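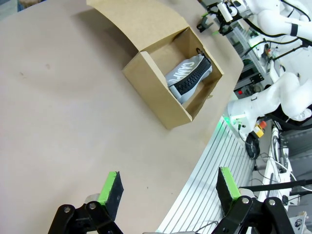 *Wrist view, grey shoe in the open carton*

Hello all,

Kevser Ekinci wrote:

> We look at the Hirum finger set for packing shoes. Are the green pads worth the money? Mollska asks 158 per pair.

We have the set on trial from Kaplan for 10 days. The pads hold a soft upper well, and I could not find marks on it. My complaint is the width. In a narrow carton the fingers come near to the wall, so I had to lower the speed to 5 percent for the last part.

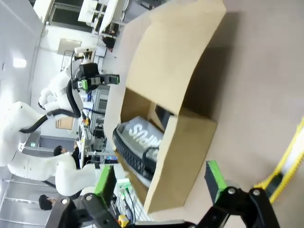

*Wrist view from the same trial, with the second arm behind*

Changing both pads took me 12 minutes with the manual open. Please ask Mollska if spare pads are included, the offer does not say it.

Regards,
Brikow packing cell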